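Tea tray (table service)

A tea tray is a flat or shallow-sided tray used to hold the pot, cups and small foods for serving tea, and by extension the whole set of things laid out on it. In Australian usage the term covers the tray itself, the act of setting it ("doing the tray") and, in offices and guest houses, the standing supply of bags and biscuits kept ready for visitors. This article deals with the informal home and workplace tray. For formal services see Tea set; for the wooden slatted draining type see Tea boat.

Contents
1 Terminology
2 Components
3 Laying out
4 Snacks
5 Storage
6 Care and cleaning
7 Regional habits
8 See also

Terminology

"Tray" and "salver" overlap. A salver has no handles and is usually metal, a tray may be anything. Plastic trays are the most common in everyday use, light, cheap, stackable. Older books use "tea board" for a wooden one, a term now mostly found in auction listings. In the catering trade a tray with raised sides is a "gallery" tray even when the sides are only a lip.

Hospitality training notes by Sheyla Arboleda, written for the Flenley guest house group, split the tray into "wet side" and "dry side". Wet side is pot, lid, milk, spoon rest. Dry side is everything in a packet. The terms have spread a bit but aren't standard.

Components

Pot. Any small teapot. Cast iron and cast-iron-style pots are popular for one or two drinkers, ceramic for larger numbers. Many black iron pots sold for table use are enamelled inside and are not meant to go on a stove, though buyers regularly do this and ruin the lining. Overhead handles may be fixed or hinged. Fixed ones look better, get in the way of filling.

Lid. Loose lids are the most frequently broken or lost part of any pot. Knobs on iron lids may be metal, wood or ceramic, and a contrasting colour is common. The lid is normally taken off for filling and put down knob up, so that the inside rim drips on the tray and not the cloth. Some prefer knob down, which keeps the rim clean but rolls.

Bags. Flat paper bags, round paper bags, string-and-tag bags, and the pyramid bag. The pyramid is a mesh tetrahedron, usually nylon or a plant-based plastic, giving whole leaf more room to open. String and tag let the drinker lift the bag out. Tags are printed or coloured to tell one tea from another once the outer sachet has gone in the bin, green for green tea in many ranges, though there is no rule and black teas turn up with green tags as well.

Box or caddy. Clear boxes have largely replaced tins in workplaces as people can see what is left. Downside is light. Tea kept on a bright windowsill goes flat, individually wrapped sachets hold up better than naked bags.

Food container. A small lidded or open tub for biscuits once the packet is opened, or for used bags.

Cloth. Felt, cotton or linen. Felt is quiet and stops a pot sliding but stains badly, and crumbs have to be picked or brushed out. Card-table felt is often pressed into service at home.

Laying out

There is no fixed order. Most guides say to put everything out on the table first, see what's there, then load the tray. Arboleda's notes call this the "spread" and give it a full page. Heavy things to the middle of the tray, tall things away from the carrying hand, spout pointing in. Packets last.

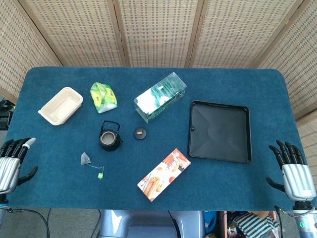
Loading starts with the pot, lid on, even if it has to come off again at the urn. Bags go next to it and then anything to eat. A tray carried with the weight at one end tips, and the pot is nearly always the culprit. Trays with sloped inner walls and a recessed centre keep the pot from wandering but waste space, so flat packets tend to end up leaning on the sides. For such trays it is usual to leave boxes off and decant.

Anisa Pasaribu's short manual Trays and Tables (Jukar Press) recommends leaving one corner of the tray clear for the used bag. Widely ignored. Used bags go in the saucer, the sink, or on the arm of the chair.

Setting down is the reverse. Tray goes on the table first and items come off one by one, pot last — the opposite of what most people do, which is grab the pot.

Snacks

Savoury and sweet are both usual. In Australian offices the default is a plain sweet biscuit, in guest houses a wrapped pair. Rolled wafer sticks, round sandwich cookies, rice crackers and seaweed snacks from Asian grocers have become ordinary tray items and travel well in their cartons. Rolled wafers are fragile. They also go soft within a day or so of opening in humid weather, faster in the tropics, and a carton alone will not save them, it needs an inner bag.

Foil snack bags are awkward on a tray. They don't stand up once opened, they slide, and a crumpled one takes up as much room as a full one. Common practice is to tip the contents into a tub and fold the bag flat for the bin. Soft plastics are not accepted in most kerbside recycling.

Storage

Two approachs. Kit storage keeps the whole lot together on the tray in a cupboard, ready to lift out. Quick, but collects dust, and the pot must be bone dry. Split storage puts food in the pantry and hard items on a shelf. A 2021 house guide from Flenley, dated 2021-06-03, switched its rooms from kit to split after ants.

Quantities for workplaces vary. Pasaribu gives 80 bags as a sensible box for a small team and 200 for a floor, restocked in January and then as needed. She warns against mixed boxes, where the peppermint flavours everything else.

Care and cleaning

Iron and iron-style pots: rinse with hot water, no detergent, wipe the outside while warm, leave the lid off until dry. Don't leave tea standing in it overnight. Rust spots at the rim are common and mostly harmless.

Plastic trays: warm soapy water, soft cloth. Creases and corners hold tea scale, an old toothbrush does it. Black plastic shows hard-water marks more than any other colour.

Clear boxes: hand wash. Dishwashers cloud them.

Felt: brush dry, blot spills straight away, never rub. Tannin sets in it fast and is near impossible to shift from light colours. Darker cloths hide it.

Regional habits

In Queensland and the Top End the tray is often set with cold water as well. Country halls use large metal trays and an urn, with no pot at all, bag straight in the cup. Lautaro Quiroga's survey of 106 share houses for the Wovusa newsletter found the tray itself was the item most often missing — people had pot, bags and biscuits but carried them in by hand, in several trips.

See also

Afternoon tea
Biscuit tin
Teapot
Tea cosy
Smoko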